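Dullora two-arm table cell
Set-up guide, section 4: Cable check and place-setting run
Rev. 29/11/2023, A. Xavier

Do this section after the arms are bolted in and before anybody records or runs anything long. If you skipped section 3 (homing) go back. Not optional.

You need: hex key set, flashlight, dry cloth, the prop box (checkered cloth, bowl or plate, cup, utensils), log sheet.

4.1 Power off checks

1. Main switch OFF. Wait for the supply fan to stop.

2. Flashlight into both mounting recesses in the front panel. Push every wire connector home. Red wires must not touch the moving part of the base joint. If they do, tuck them back and tie.

3. Grab each upper link and rock it gently. Any click at the base — retighten the four base screws, cross pattern, a quarter turn at a time.

4. Follow the purple cable by hand, gripper to base, both arms. Feel for flat spots and nicks. Damaged cable gets replaced, no tape. Part no. is Brokamus 484.

CAUTION: Keep fingers out of the elbow gap even with power off. The arm drops when you let go of it.

4.2 Cable slack

5. Power ON. Load profile 107. Let both arms home and hold.

6. Jog each arm to full reach, then to full fold. Cable should hang in a loose loop at the elbow the whole way. Tight at full reach = too short at the wrist clamp. Loosen clamp, feed a little more through, retighten.

7. Roll the wrist both directions, slow. Watch the cable where it goes over the gripper. It must not get in between the fingers.

NOTE: Too much slack is also bad. A big loop will snag a cup and drag it accross the table.

4.3 Place-setting run

8. Put the props out. Cloth toward the middle, cup at the far right. Placement dosen't have to be exact.

9. Start the Fumason sequence at 25 percent speed. One hand on the stop button.

10. Pause it at any point where an arm is near the cloth or the cup and check cable routing again. Both arms, elbow and wrist.

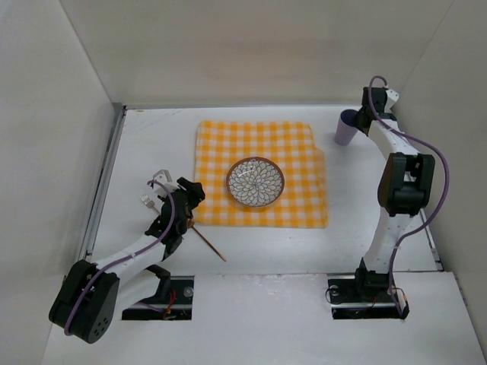
Cloth spread, right gripper at the cup. 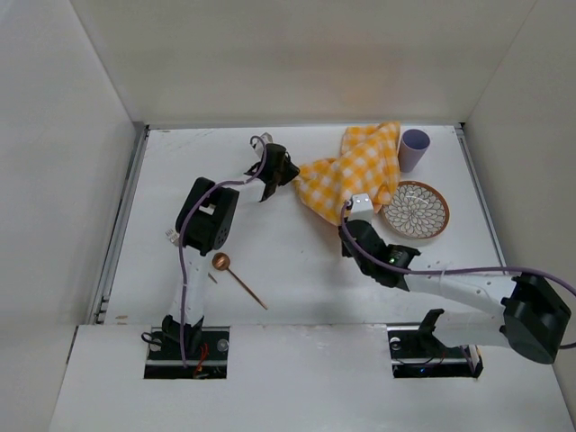

11. With the sequence paused, check that no cable is lying under an arm or hooked around a prop. If one is, hit stop, clear it by hand, restart from step 9.

12. Run it through 4 times with no stops. Same speed. Then once at full speed.

CAUTION: Don't reach in to fix the cloth during a run. Stop first. A crumpled cloth is fine for this check, leave it.

4.4 If something's off

Gripper misses the cup by the same amount every time — homing offset. Redo section 3 for that arm only.

Gripper misses by a different amount every time — loose base or loose wrist. Back to step 3.

Arm faults at the elbow during full reach — usually cable pulling. Step 6. If it still faults with good slack, swap the elbow connector, then call Odera support.

Cloth drags along with the gripper — fingers are set too low. Raise the table height value one notch in the profile and save.

4.5 After

13. Park both arms, power OFF, wipe the tabletop and rails. Dry cloth only, no spray near the recesses.

14. Fill in log sheet: profile number, any cable moved, initials. Go to section 5.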